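The Second Cat

Rovdale has one full-time cat behaviorist, and on most Friday afternoons her phone does not stop. Ffion Humphreys works out of two rooms above the Binov pet supply store, and the calls she gets at the end of the week are nearly always the same call. Somebody is picking up a new cat on Saturday, and they already have one at home.

"They want to know how long it will take," she says. "I tell them to clear their calendar until the end of the month."

The resident cat in the Acheampong household is Nirine, an 11-year-old gray female who has slept on the same corner of the same couch for most of her life. In June the family brought home a male kitten. They opened the carrier in the living room. Nirine went under the bed and came out at night to eat.

Humphreys had them start over. The kitten moved into the spare bedroom with his own litter box, water and bed, and the door stayed shut. For the first week the cats did not see each other at all. The family traded blankets between the rooms each morning and fed both animals on either side of the door, moving the bowls an inch or two closer every day. If either cat stopped eating, the bowls went back to where they had been the day before.

The baby gate came next. Nirine hissed at it for four days. Humphreys does not worry much about hissing. She pays more attention to staring, a stiff tail and a cat that plants itself in a doorway so the other one can't get to the litter box. That last habit is easy to miss, and owners often take it for napping.

She also asks clients to have one more litter box than they have cats, and to put them in different rooms. The Acheampongs had two boxes side by side in the laundry room, and to a cat that counts as one. They bought a third and spread them out.

Her fee is $60 for a home visit, with phone calls included afterward. One client had spent close to $1000 on sprays, plug-ins and a cat tree before calling her, and the cats were still fighting over a windowsill. Humphreys put a shelf under the second window.

Nirine and the kitten now share the living room in the evenings. They do not sleep together, and Humphreys says they may never do so.

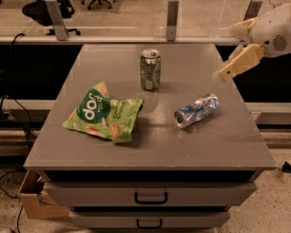

She counts that as a good result. Plenty of cats live out their lives in the same house on polite terms, eating at the same hour and keeping to their own chairs. The Acheampongs still feed them at opposite ends of the kitchen, and Nirine has her corner of the couch back.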